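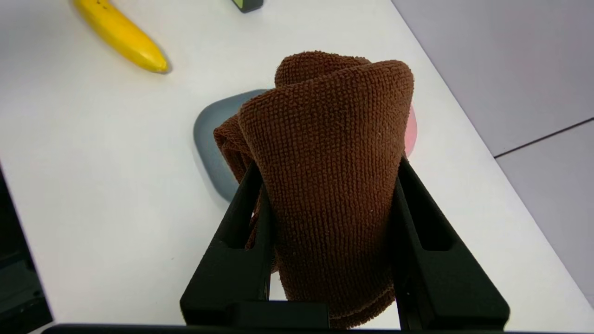 Štefánia Vondráček would happily have a brown towel over a white one any day, because a white one never looks the same again once it has met a muddy knee. She made the point at some length at the welcome table in Costitz, where the parish hall has been getting ready for the walkers who stop overnight on their way to Grerenport, and plenty of heads nodded along with her.

The welcome table is a lovely old habit, and it has come back this February after three winters away. The idea is a simple one – a traveller comes in tired, and there is something to wash with, something to dry with, something to eat and something to make them smile. Edmund Żak, who has taken on the arranging this year, wanted to keep it all plain and homely, and he has stuck to a white table with pale panels behind it so that the things themselves do the talking. There is a banana, nicely ripe and just starting to freckle, which is how most walkers seem to like them anyway.
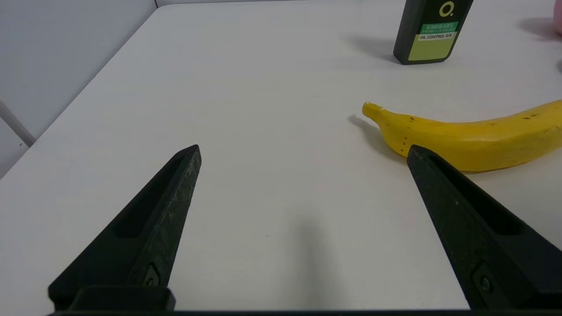
What goes on the table

Besides the fruit there is a pump bottle with "Men" on the label, a chocolate-brown towel and a shallow blue-grey plate with rounded corners. A bun with a crackly golden top and a yellow creamy filling has been on show too, and it caused a good deal of talk about breakfast among people who had already had theirs. Then there is the peach, a soft pink plush one with a green leaf and a little stem, and I must say it won me over completely.

Cremilda Prado would like a second bottle put out with a plainer label, so that everyone feels it is meant for them, and Edmund has promised to look into it before the next party comes through. He is also still making up his mind about the plate, which he has tried in several spots and likes best near the middle, where a hungry person will find it first.
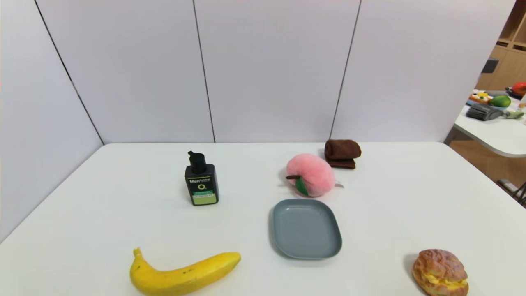
Can anyone drop in and use the table? Walkers staying the night come first, but neighbours are welcome to call in after 7 in the evening for a chat and a cup of tea.

The hall has room for 64 sleepers if everybody is friendly about it, though a usual night is far quieter than that. Bedding is kept in the side room, and Yatziri Ledesma has the key, so do knock at her door if you arrive to find the place locked up.

Edmund says he would sooner have a few good things with space between them than a crowded spread, and he has been known to stand back, tilt his head and move the fruit a little to the left.
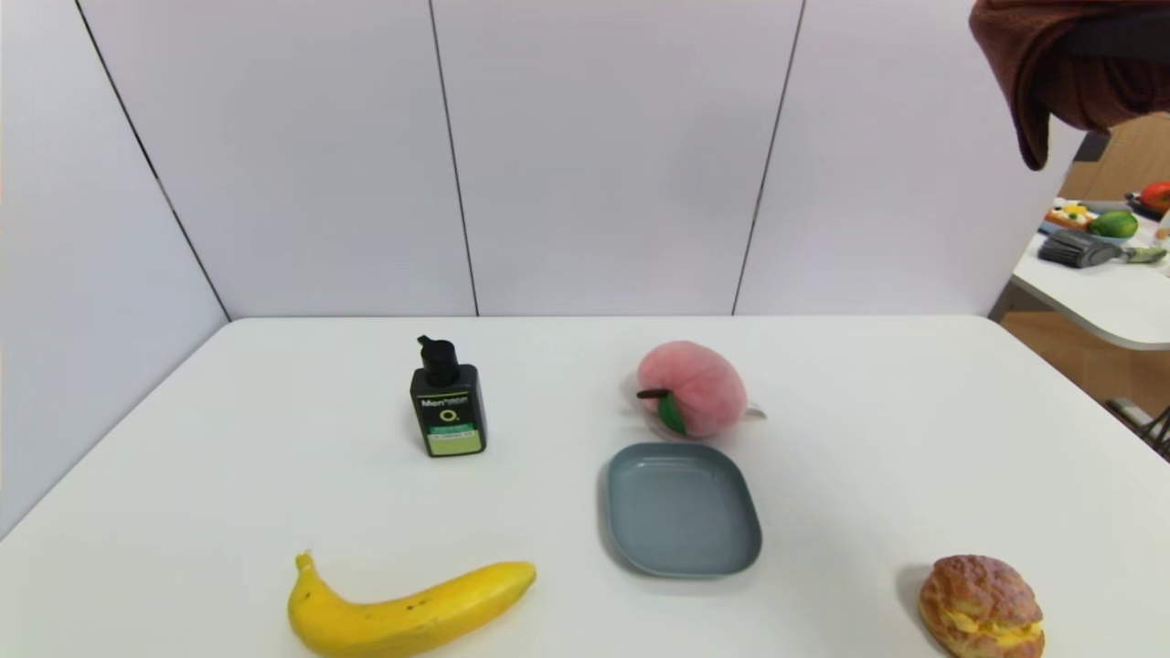

He is just as particular about the towels, which he likes folded and ready before the first boots are heard on the step, and he would be very glad of a few more in any dark colour – clean, please, and with no holes. They can be left in the porch at any time before noon.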